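Home | Essays | Notes | About
Search this site Go

Stop counting episodes

Everyone wants the big number. 1000 demos, 1802 demos, put it in the title. Fine. But of what? Same start pose, same tidy layout, same easy grasp. Stergate learned nothing from its first batch and I blame the tidiness.

Give me clear film. Creases, glare, a flap that hides the edge you need.

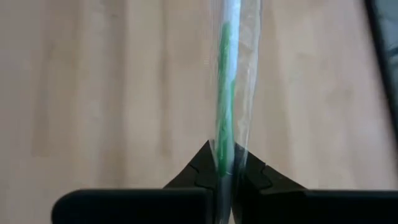

Page last changed May 22, 2026

Hard for the wrist view, so teams skip it. Wrong call. Peltonen threw out every grasp that looked messy and kept the pretty ones, then wondered why the policy froze at the first shiny wrapper. Keep the messy ones. Label them, sure, but keep them.

And mix the table up. Brushes at odd angles, bottles close by, a clear container off to the side. Takes longer to reset, i know.

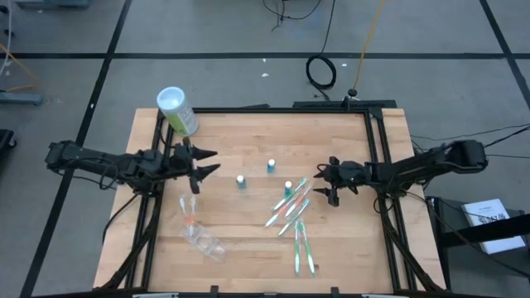 What I'd pay for

Five good layouts over one perfect one. Slow operators. Notes writen the same day.

3 comments | 5 shares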